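Millodach Street Share Shed: Your Questions

How does it work?
Pretty simple! You join, you borrow stuff, you bring it back. I've got 293 things on the shelves at the moment, from pressure washers to a fondue set that goes out every weekend in winter.

What does it cost?
Membership is $13 a month, and you can stop whenever you like. Kids under 11 can borrow toys and games on a parent's card.

How long can I keep something?
Two weeks. If you need it longer, send me an email before it's due and I'll usually say yes, unless somebody's waiting (there's always somebody waiting for the carpet cleaner, sorry!).

What if I break it?
Tell me. Please, please tell me! Friederike Ehlers over in Plernisham fixes most of our electrical gear and she's a bit of a wizard with whipper snippers. I've never charged anyone for ordinary wear and tear.

Can I donate my old tools?
Yes, if they work and you've still got the bits that go with them. I can't take helmets, car seats or anything petrol-powered that leaks. Ring first if it won't fit in the boot of a hatchback.

Do I need to bring my own bag?
It'd be a big help. Small things like drill bits and cookie cutters go missing on the way home if they're loose, and any old carry bag will do.

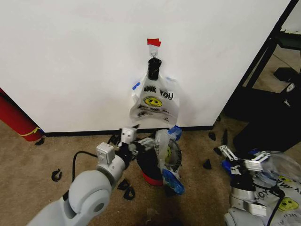 Pop your name on a bit of tape if you want the same bag back, otherwise it goes in the pile for the next person.

Do you deliver?
Only to Grarthorpe, on my way home, and only if it fits on the back seat.

When are you closed?
Public holidays and the first 2 weeks of January, when I'm at the beach with my phone off.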